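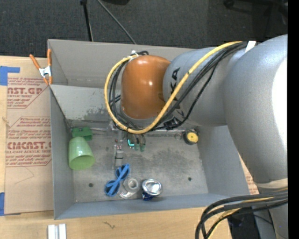 Can I leave the van plugged in all weekend?

Leave it plugged in for as long as you like, provided the charge limit is set to 80 percent and the cable isn't lying where somebody will drive over it. The van stops drawing power when it reaches the limit and tops itself up if the level drops.

Owner's Guide > Jistenex Electric Van > Charging > Section 4: Setting Up Depot Charging

4.1 Before you start

You will need the van, its key card, the Petetti wall charger (already installed and switched on by an electrician) and the four-digit installer code. The code is 1421 on every charger that leaves the warehouse. It is also printed in this guide, so it's no great secret, and you will be changing it in step 5.

Set aside half an hour. The first van takes most of that. The rest go quickly once you have stopped reading the manual.

CAUTION: Do not use an extension cord, a travel adapter, or anything found in a drawer. The charger is rated for the cable attached to it and no other.

4.2 Pairing the van with the charger

1. Park with the charging port facing the wall unit. The port is on the front left fender. The cable is long enough to reach it from the wrong side of the van, but only if it runs across the windshield, and your drivers will do this unless told otherwise.

2. Put the van in Park and switch it off. The dashboard stays lit for two minutes afterward. You don't have to wait for it.

3. Open the port flap and push the connector in until it clicks. A connector that is merely resting in the port will look fine and charge nothing.

4. On the wall unit, hold the round button until the light turns blue, then enter the installer code.

5. When asked, choose a new code and write it down somewhere other than on the wall unit.

6. On the van's center screen, open Energy, then Chargers, then Add. The unit appears under its serial number. Tap it and give it a name. "Bay 2" is a good name. "Charger" is a good name until you buy a second one.

7. Wait for the light to turn green. If it blinks amber, see 4.4.

4.3 Setting the schedule

The factory schedule starts charging the moment the cable goes in, usually at five in the afternoon along with every other appliance in the county. If your power is cheaper at night, change it.

1. Open Energy, then Schedule.
2. Set Ready By to the time the first driver leaves, less 15 minutes.
3. Set Limit to 80 percent for daily routes. Use 100 percent only for the long ones.
4. Turn on Cabin Preheat if you want it. Drivers want it.
5. Tap Save. Backing out of the screen without saving discards everything, silently.

NOTE: The schedule belongs to the van and stays with it. If two vans swap bays, each brings its own hours along.

NOTE: Vans with the Garham refrigerated body draw power for cooling whenever they are plugged in, schedule or no schedule. The chiller does not care what electricity costs.

4.4 Blinking amber light

One blink, then a pause: the connector isn't fully seated. Unplug it and try again with more conviction.

Two blinks: the van and charger are paired but can't agree on a current. Switch the wall unit off at the breaker, count to thirty, and switch it on.

Steady amber: ground fault. Stop using the charger and call your electrician. Do not reset it to see if the problem goes away.

CAUTION: Never open the wall unit's cover. There is nothing inside that you can fix, and several things that can hurt you.

4.5 Fault code 3041

This appears when the van has older software than the charger. Install the update from Settings, then Software, with the van parked and at least 30 percent charge. Fleets managed through the Ntuli portal can push the update to all vans at once. Do it overnight, and not at six in the morning with the drivers standing there.

Go on to Section 5 for public charging cards.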